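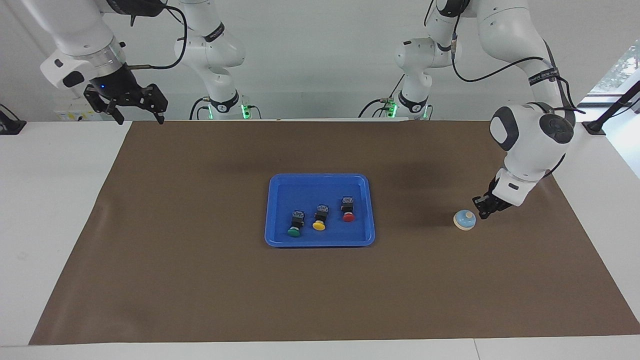
Marinescu wrote in after the last column to ask whether a handshake over a driveway is worth anything once one of the people who shook hands has sold up and moved to the coast, and whether a lawyer would please answer in words a person could read over breakfast. It was a fair request, and a longer letter than that, with a hand-drawn map on the back. I took it with me when I went to see Nuno Simões, who has practiced property law in Evilville for most of his working life and who has probably heard more about driveways than any other man in the county.

His office is upstairs on Stikell Road, over what used to be the shoe repair, and he came down to let me in because the buzzer only works from the inside. He made coffee before he would talk about anything legal. Then he read the letter all the way through, turned it over, looked at the map, turned it upside down and looked at it again.

"I like this person," he said. "They've put north on it. You would not believe how many maps I get without north."

I asked him whether the handshake counted.

"Well, it counted for something on the day it happened," he said. "If I tell you that you can drive across the side of my lot to get to your garage, then you aren't trespassing when you do it. You have my permission. We call that a license, which confuses people because they think of the thing in their wallet, but all it means is that I said yes. The trouble is that in most cases I can say no again next week. And if I sell my house, the new owner never said yes to anybody."

What the neighbor usually wants, and very often thinks he has, is an easement. Simões describes this as a right that belongs to the land. It stays put when the people move. The house in front has to let the house in back come through, and it makes no difference who happens to be living in either one, or whether they can stand each other. To make one on purpose you put it in writing, the owner signs it, and it gets recorded at the county office with the deeds, where the next buyer's title search ought to turn it up.

"Ought to," he said again, and got up to close the window against the street. "If it was recorded properly. If somebody typed the right lot number. I had one where the easement was lovely, beautifully written, and it was attached to a lot across town. It had been there since before I was born, giving a stranger the right to walk through a dentist's backyard."

I wanted to know about all those years of use, because Marinescu's letter leans on them hard. The family has been driving over that strip since the children were small, and the children now have children. Surely, the letter says, that has to mean something in a court of law.

Simões said this was the point at which clients start to get their hopes up, and he always feels a bit of a brute. There is such a thing as an easement by prescription, he explained, where a person uses somebody else's land openly and without a break for the number of years the state requires. The number varies from one state to the next, so he would not give me one for the paper and asked readers to please not go by what their brother-in-law was told somewhere else. But the use generally has to be without permission, and that is where so many friendly arrangements come to grief.

"Think about how backward it feels," he said. "You did the decent thing. You asked. Your neighbor did the decent thing and said go right ahead. And years later I'm the one who has to tell you that because everybody was so nice, you may not have earned any right at all. If you'd been rude and just driven across it without a word, you might be in better shape. People get quite upset with me. I had a lady hang up and then call back to hang up again."

He does not advise rudeness, I should add, and he asked me to make sure I said so. Nor does he think a case like Marinescu's is hopeless. There are other roads to the same place. If both lots were once a single piece of land and were split in a way that left the back lot depending on that strip, a court may find that a right of way was implied at the time of the split, even though it was never written down. If the back lot has no other way out to a public road at all, there is an argument from necessity. And if somebody was told they could use the strip for good, and then spent real money because they believed it, some courts will not let the permission be yanked away afterward. Did the family pave it? Did the old neighbor stand there and watch them do it, and maybe bring out lemonade?

I looked at the letter. The family did pave it, or at least they put down gravel, twice, and the neighbor went halves the second time.

"Now that's interesting," said Simões, and he wrote something on the back of an envelope. "That's worth digging out the receipts for. I don't say it wins. It's the kind of thing I'd want on the table in front of me before I said anything else."

He is a great believer in receipts, and in photographs with a date on them, and in what he calls the kitchen drawer. Most of the useful evidence he has ever had in a neighbor dispute came from somebody's kitchen drawer. He told me about one file, with the names left out and the details shifted enough that I couldn't guess, where the parties had spent most of a year arguing about a hedge. The whole quarrel was over a strip of ground 2 feet wide. Both sides had paid for surveys, and the surveys didn't agree with each other, and then an aunt turned up a Christmas card from the previous owners that said, in the middle of the family news, how glad they were that the hedge could go on their side. It didn't settle the law exactly, but it took the wind out of everybody, and they made a deal by the end of that week.

I asked what that year had cost them, and he winced.

"More than the strip was worth. It's nearly always more than the strip is worth. Look, recording a simple easement, if the two of you are getting along, is a small job. You'll pay something to have it drawn up and something to the county. You may want a surveyor to describe the strip, and that can be the biggest part of it. But once you're in court you're paying every month, and so are they, and you still have to wave at each other over the trash cans."

There is a program over at Jevora, the next town along, that offers mediation to neighbors before anyone files suit, and Simões has sat in as one of the mediators since it began. Each household pays $100 and gets a morning in a room with somebody neutral. He was careful to tell me that a mediator can't order anyone to do anything and isn't there as either side's lawyer. What he enjoys is that people can agree to things a judge would never think of. One pair agreed that the back house could use the driveway forever and the front house could have the plums. It went into the document. He had to look up how to describe a plum tree so that it would still be clear which one was meant after both families had gone.

"And did you put in what happens if the tree dies?" I asked.

"I did! I was very proud of that paragraph."

We talked for a while about buyers, because he feels strongly that a lot of this misery could be headed off the month before a closing. He would like anyone buying a house with a shared driveway, or a path across the back, or a garage that can only be reached at a funny angle, to go and stand on the spot and ask who owns the ground under their shoes. Then ask to see the paper. Title insurance is a fine thing to have, he says, but many policies leave out whatever isn't in the public record or would only show up on a survey, and buyers don't often read that page. He offered to read me the page. I said I would take his word for it.

Sellers come in for some of it too. If you have been letting the folks next door cut through, say so, and say it before the contract is signed. In his experience the new owner hardly ever minds the cutting through. It's finding out about it on moving day, with the truck blocked in, that starts people off on the wrong foot – and once they're on it, they will stay on it for years.

By then the coffee was gone and his next appointment could be heard trying the buzzer. I asked him, on behalf of Marinescu and anybody else in the same boat, what to do first.

"Go next door," he said. "Before you call me, before you write a letter with the word 'hereby' in it. Take the map, it's a good map. Say that you've been driving over this strip for a long time and you'd like to get it written down while everybody's still on good terms, and that you'll pay for the paperwork. Offer to share the upkeep, and put that in writing too, who plows and who fills the potholes. If they say yes, get it signed and recorded and don't leave it in the drawer. If they say no, you've learned where you stand, and then you come and see somebody, and you come soon. Don't go putting up a chain, and if they put up a chain, don't go at it with bolt cutters. I've met both of those people."

He walked me down and held the door, and then called me back from the sidewalk to say that what he had told me was general, that he hadn't seen the deeds, and that Marinescu should have a lawyer look at them before relying on any of it. I promised to print that as well.

The next neighbor mediation morning in Jevora is on Tue 2 June, and households from Evilville are welcome. Places can be held by phone through the end of May, and both neighbors need to agree to come. Bring your deed if you have it, any survey you can find, and whatever is in the kitchen drawer.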